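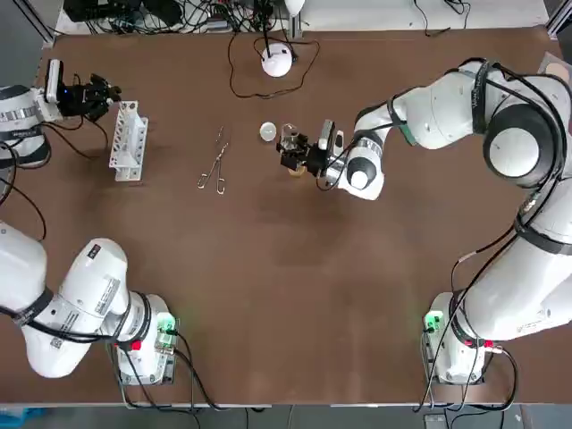
One former tenant of the Trarov Apartments told the Pirnmont housing office that the deposit "was gone from the day I paid it, as far as I could see," and that asking for it back felt like asking for a favor. The complaint is a common one, and it points to the question at the center of the chapter: whose money is a security deposit while the lease is running?

Search this book Go

Chapter 6
Security Deposits

Last updated Dec 10, 2021

6.1 What a deposit is

A security deposit is money a tenant hands over at the start of a lease to cover certain losses the landlord may suffer by the end of it. In most places it remains the tenant's money. The landlord holds it and may keep part or all of it only for reasons the law or the lease allows. Where the lease and the law disagree, the law usually controls, and a clause that says otherwise has no effect.

Students often mix up deposits with three other kinds of payment. Rent is paid for the use of the home, and once it is due and paid it belongs to the landlord. A fee, such as an application fee, pays for a service and does not come back. Last month's rent, paid in advance, can be used only for the last month. If a tenant has prepaid the last month and leaves a broken door behind, the landlord may not take the cost of the door out of that prepayment. It has to come from the deposit, or be billed separately.

The label on the payment does not settle the matter. A "move-in charge" that the landlord promises to return if the home is left clean is a deposit, whatever the receipt calls it. Courts look at what the payment does.

6.2 The running case

We will use one set of facts throughout the chapter. The tenant rents a two-bedroom apartment in the Trarov building in Pirnmont, a city with roughly 3000 rental homes. The building is managed by Kasik, a company with its main office in Beaulieu. At signing the tenant pays the first month's rent and a deposit of $3000. The lease ends in May. The tenant moves out on the last day, returns the keys, and leaves a forwarding address with the manager.

Kasik sends back a check and a one-line letter. The letter says that $700 has been kept for "cleaning, paint and general condition." No receipts are attached. The tenant believes the apartment was left in good order and asks for the rest of the money.

Three things are worth noting before we go on. The tenant gave a forwarding address in writing. Nobody walked through the apartment with the tenant at the end. And there was a checklist at the start of the lease, signed by both sides, which said the living room carpet was already stained. All of these will matter later.

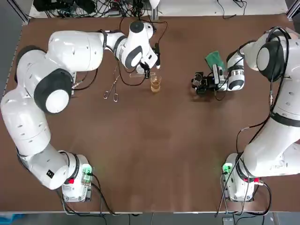 6.3 Wear and damage

A landlord may charge for damage. A landlord may not charge for ordinary wear, meaning the decline that comes from living in a home in the usual way. Paint fades. Carpet flattens in a hallway. Small nail holes from hanging pictures are treated as wear in many places, though some leases and some courts take a stricter view. A large hole in a wall is damage, and so is a burn in a countertop.

Time matters here. Suppose the paint in the Trarov apartment was old when the tenant moved in and would have been redone soon in any case. Even if the tenant marked the walls badly, the landlord has lost only the remaining useful life of that paint. Charging the full price of a new coat would leave the landlord better off than before the damage happened. The same goes for carpet, blinds and appliances.

Cleaning causes more arguments than damage does. The usual test asks whether the home was left as clean as it was at the start, apart from wear. A tenant who received a dirty oven does not have to return a spotless one - but has to be able to show that it was dirty. Section 6.6 deals with proof.

6.4 The itemized statement

In Pirnmont, a landlord who keeps any part of a deposit must send the tenant a written list of the charges. Each item has to say what was wrong and what it cost to put right. The list must go out by the deadline set in the city's rental code, which is printed in full in the back of this book. Beaulieu has its own code, with a different deadline. The code that applies is the one for the place where the home is located, so the address of Kasik's office makes no difference.

Look again at the letter. "General condition" does not describe anything in particular. "Cleaning" and "paint" do a little better, but they share a single figure and the tenant has no way to tell which room is meant. A reader who wants to test the charge cannot begin.

What follows from a poor statement depends on the local rule. Under some codes the landlord loses the right to keep anything and must return the full $3000, even if there was real damage. Under others the landlord may still prove the loss in court but bears the cost of the delay. The two approaches are compared in 6.5, and form 11 in the appendix shows a statement with each charge set out on its own line.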